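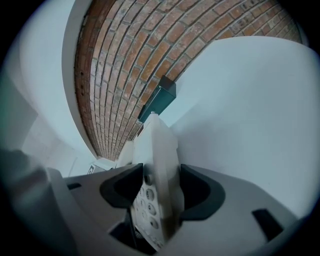
Brick vaults - common questions from owners

Exposed brick vaults need little care, but the care they do need differs from that of a plastered ceiling. Most enquiries we get at Kisstead concern color, pale patches and fixtures. Color variation is normal in a vault of this type: terracotta, rust orange, dusty pink and darker brown bricks sit side by side in the same courses, and the thin grayish joints make the differences easier to see. It is not a defect and should not be evened out with stain.

What are the whitish patches?
Usually salts, old limewash or surface wear. Brush a small area with a dry, natural-bristle brush. If a powder comes off and the patch returns within 12 weeks, look for a moisture source before doing anything else.

Can I wash the brick?
Not with a pressure washer. Dry brushing and a vacuum are enough for most rooms.

Should small holes be filled?
Leave them until someone has looked at them. Old fixing holes can be packed with lime mortar. Holes that line up with a crack should be reported.

Can I mount a light or a box on the vault?
Yes, up to about 500 g per fixing. Drill into the brick face at low speed with the hammer action off. Heavier items need a drawing, sent to Lambros Rallis.

Where brick meets white plaster, a hairline gap has opened. Is this serious?
Seldom. The two materials move differently. Gaps wider than a credit card should be measured and logged.

Do you recommend a sealer?
No. Film-forming sealers trap moisture.

Page revised 9/2/24, Sorcha Scanlon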